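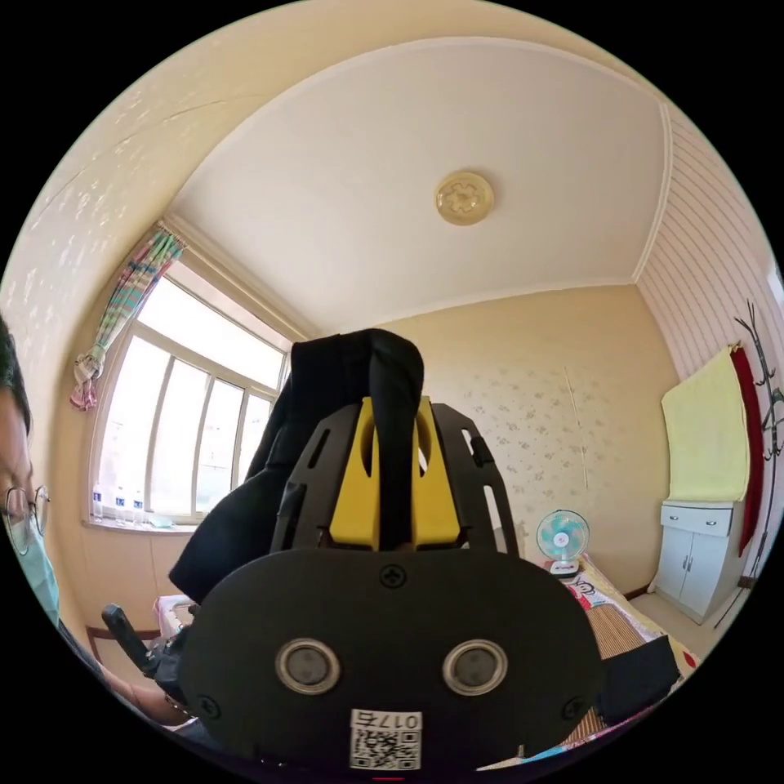
OK, I read the whole Dellier report on "decluttering and wellbeing" so you don't have to. It's 8 pages if you skip the ads for their storage bins. Thread.

The headline claim: people who clear out their closets sleep better. Sample size 1,398. Sounds solid until you get to how they found them. Every one had already signed up for the Dellier newsletter.

So we asked people who like tidying whether tidying is great. They said yes. Stop the presses.

"Sleep better" was a single question, by the way. Do you feel more rested than you did in June? Five boxes to tick. I feel more rested than I did in June too. In June my upstairs neighbor was learning the drums.

There's no comparison group. I looked twice. There is a footnote that says "see appendix" and there is no appendix.

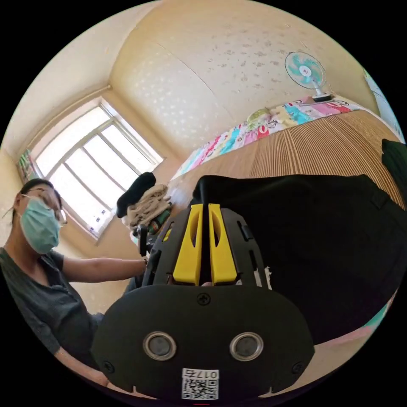

Then we get the number everybody is sharing: the average home holds up to 2,910 things nobody needs. Where does it come from? A citation to a blog post by a professional organizer in Unholm. The blog post cites Dellier.

Also, what is a "thing"? Is a box of paper clips one thing or a hundred? The report never says. You can get any total you like that way.

Emil Pfister asked me last night if I'm just defending my own mess. Fair question, Emil. Yes, a little. My hall closet is a disgrace. The study is still bad.

The part that bugs me most is the "clear surface test." If there's anything on a surface that doesn't live there, you score a point for stress. More points, more stressed. They never checked whether the high scorers were stressed. They just called it a stress score.

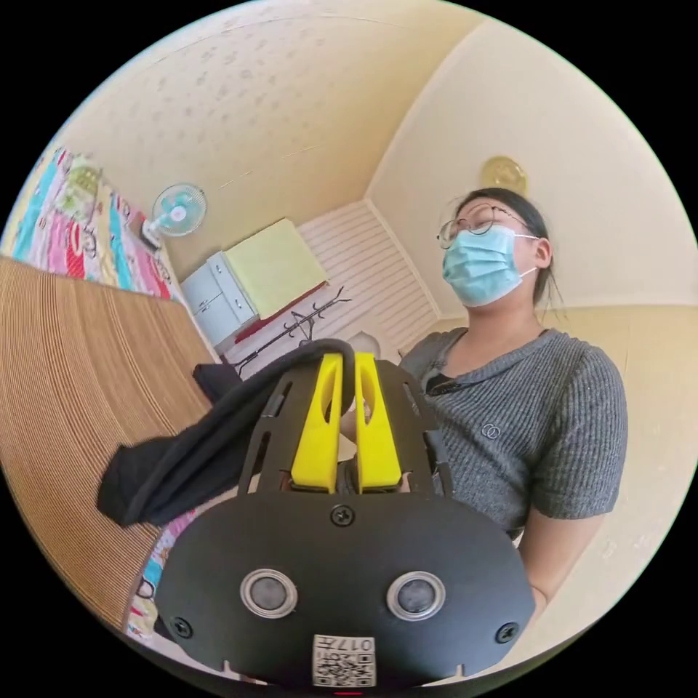
The surface test also can't tell clutter from use. A table with stuff on it usually means a person is in the middle of something. Take a black cloth hanging over the edge of something woven and tan, like the one up there. One point for stress, according to Dellier. I'd call it a cloth. Maybe it gets folded later, maybe it doesn't, and I can't see how anybody gets a cortisol level out of it.

Somebody is going to reply that getting rid of junk made them feel good. I believe you! I took two bags to the thrift store in Dutumham and felt great until dinner. That's still not a study.

What would change my mind: pick people at random, have half of them clear out, leave the other half alone, ask again in a year. Lu says that would cost too much. Their bins cost too much and they managed to make those.

Replies are open. If you have the appendix, please send it.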